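Thursday, evening

The ferry to Kanstead left at seven and I was on the dock by half past six, which was too early because the ticket window was still shut. Siu-ming Chow came down the hill with her bag over one shoulder and a box of rolls from the bakery. We ate two each standing up. The crossing was flat all the way, with low cloud over the north side and a few terns.

There is a landing fee now. They take it at the end of the pier, cash only, and give you a paper slip that you have to show again at the trailhead. I put mine in my hat and had to dig for it.

We took the east path first. It starts behind the boat sheds and follows the shore to the second beach, then turns up through the trees. February is the dry month here and the ground was hard, easy walking. The climb to the lookout is 1,090 steps according to the sign at the bottom. Siu-ming said she would keep count and gave up before the first bench. From the top you can see the reef as a pale line, and past it the smaller island where nobody is allowed to land until the birds have finished nesting.

Benoît Delorme was up there already with a couple from the guesthouse. He has been on the island for nine days and has a sunburned neck. He told us the glass-bottom boat had stopped running for the week and that the snorkel trips were going out from the west side only, so we changed our plan and went down that way.

Lunch at Wu, the place with the blue awning. Fried squid, rice, morning glory, and a clear soup with clams. Hui-mei Lau runs the kitchen and the front both. She wouldn't let us order the big fish for two people. The squid was good, a bit salty.

Snorkeling from one until half past two. Water clearer than last year. I saw parrotfish, a small ray on the sand, and a lot of urchins close in, so I kept my fins on until I was right at the ladder. Lost one of my earplugs. Siu-ming got cold and sat on the boat for the last part with a towel around her.

We missed the three o'clock ferry and waited for the five. I slept on the bench. Home by half past six, feet sore, salt in everything. Wrote to Ching-wen Tsao about the room for next month and asked if the one with the balcony is free. Need to buy earplugs and a dry bag that closes properly.

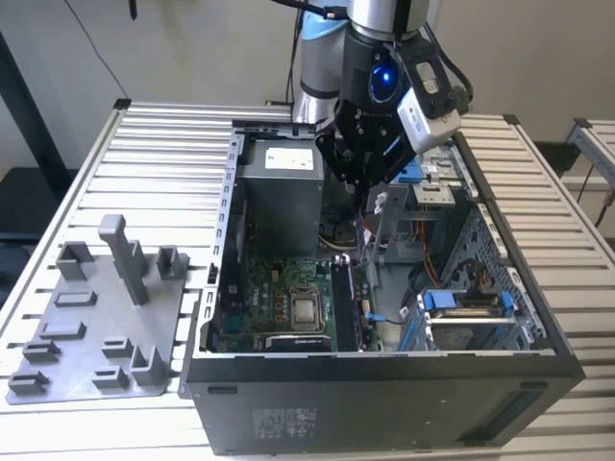 Open tower on its side, power supply at upper left.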